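Keeping dark clothes dark

I've ruined enough navy and black things over the years to have opinions about this, so here we go. Most of the fading happens in the machine, with clothes rubbing against each other, and you can cut it down a lot without buying anything special.

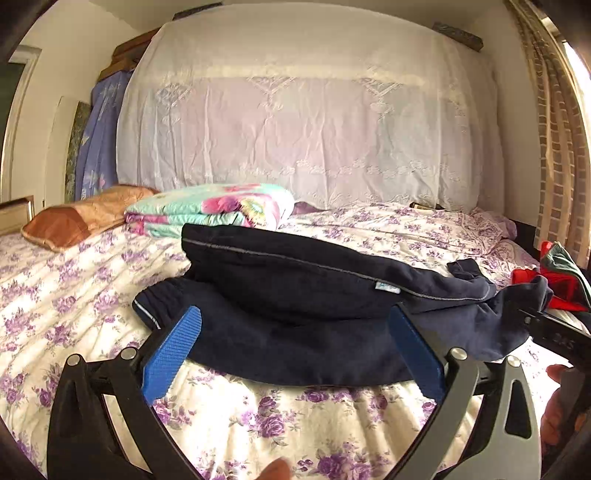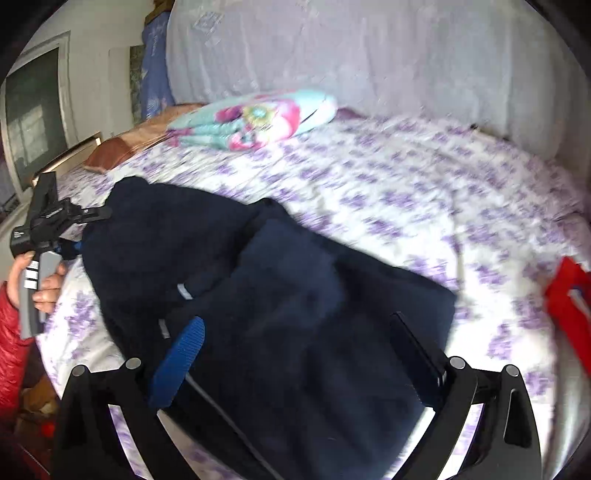
First, turn everything inside out. Zips done up, pockets emptied (tissues, always tissues!) and cuffs pulled straight. I wash darks at 30 if they're just a bit whiffy and 40 if they're properly grubby, and I stick to liquid - powder leaves those chalky streaks on anything fleecy.

Don't cram the drum. My old Distus takes a big load on paper, but I stop at about 12 things or they come out creased and covered in fluff. Jeans and towels go in separately, towels especially, as they shed like mad.

Softener I've given up on for sports stuff. A splash of white vinegar in the drawer does me fine and no, you don't smell of chips afterwards.

Drying is where I used to go wrong. Hang darks in the shade, still inside out, and give them a good shake first. In winter mine go on the airer in the back room with the window open a crack.

Bobbles come off with a cheap fabric shaver - go gently near the seams.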